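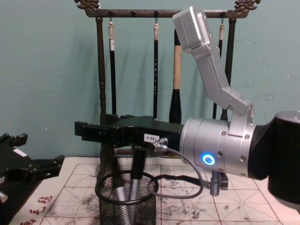

Four brushes on a dragon-headed rack, against the pale teal wall.

Hang your brushes up

By Kerubo Minja
November 24, 2018

I want to make the case for the brush rack. I know how that sounds. When I started calligraphy I thought a rack was what you bought once you had run out of useful things to buy, somewhere between the carved paperweight and the silk robe. I kept my brushes in a jam jar, handles down, next to the washing-up liquid, and for two years I wondered why the good one never came to a point any more.

It was Tumaini Langat who put me right. He teaches the Saturday class at Belau, upstairs, and he is the least fussy man I have ever met about paper, ink, posture, or what time you turn up. But he picked my brush out of its jar, looked at the base of the hair where the ink had dried into a hard little collar, and asked me very gently what I thought had been happening in there. Water runs down. If the hair is at the top, the water runs into the handle and takes the leftover ink with it, and there it sits. Hang the brush by its loop and the water goes the other way, out through the tip. I had never once thought about it!

So that is the practical argument, and if you stop reading now and go and knock a nail into a shelf I shall be delighted. A nail works. A row of cup hooks works. Pendo Kirui dries hers on a tea towel rail in the bathroom and her small script is far better than mine.

But I want to go further and stick up for the proper rack, the one with the dragons. It's a dark bronze colour, with a curled head at each end of the long top bar, little knobs and hooks along the underside, and a post with turned rings like the legs of somebody's grandmother's sideboard. It is a lot of rack. Mathis Riviere, who likes everything in his flat to be white and shut behind a door, calls it the hat stand. He has a tidy row of drawers from Jirklow and his brushes live in those, each rolled in its own bamboo mat, and he can't find any of them.

And this is my real point, the one I get carried away about in the tea break. A brush in a drawer is a brush you have to decide to use. A brush hanging in front of you has half persuaded you already. You sit down meaning to answer a letter and there is the big one with the light tan handle and the thick black lower part, and you think, well, one character. One large, silly, splashy character. An hour later you have ink on your sleeve and the letter is still not answered — I consider this a good evening.

Seeing them side by side teaches you things, too. Beginners tend to buy one medium brush and ask it to do everything (I did), and from a drawer it's hard to see why you would want another. Hang a thin black one next to a fat one and the difference is plain before you have wetted either. You start to reach for the thin one when you sign your name. You leave the fat one for days when you are cross.

I also love the shadows. A rack and its brushes will throw soft grey lines on a plain wall, and ours is a very plain wall, teal, a bit scuffed towards the right, with small dark marks that I am not going to speculate about. Mwanahawa Mwaipopo wants it repainted before the February show. I would leave it alone. A wall near an ink table ought to look as if it has been near an ink table.

There are things to be said against. A rack takes up room at the back of the table where your reference sheet might go. It collects dust in every curl of every whisker, and the only thing that gets it out is an old toothbrush. The cheap ones tip over if you hang all the heavy brushes at one end. And hair left hanging in strong sun goes brittle, so keep it away from the window.

Fine. Move the reference sheet, buy the toothbrush, spread the weight. Rinse in cool water until it runs clear, squeeze the hair gently down to a point with your fingers, and hang the thing up by its loop. If you come on a Saturday and find mine in a jam jar, you have my permission to shout.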